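I got the apartment over the Mavura bakery in July, mostly because it smelled like rolls and the rent was 691. My sister said I'd be sick of rolls in a week. I wasn't (I'm still not!), but I did get sick of looking at the water heater, so I bought a folding screen off the old couple in 509 and stood it right behind the table.

Then the table looked bad next to the screen, so I dug out the blue-and-white gingham cloth, the thin one that wrinkles if you so much as breathe on it. And then I thought, well, now it looks like a picnic, I should have people over. So I knocked on four doors and said eight o'clock, bring anything.

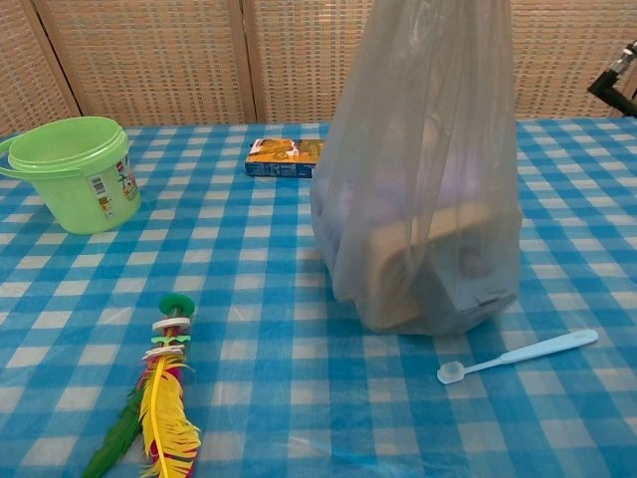

By seven I'd smoothed that cloth down maybe a dozen times and it still had creases. I moved the green bucket to the left, then I moed it back, then left again. It was going to be for ice, and I kept meaning to peel the sticker off and kept not doing it.

The couple from 509 came first, with a pot of beans. She went straight past me and put her hand flat on the woven part of the screen, like you'd pat a horse.

"Oh," she said, "you gave it a party."

I told her to sit down, and went to get the ice.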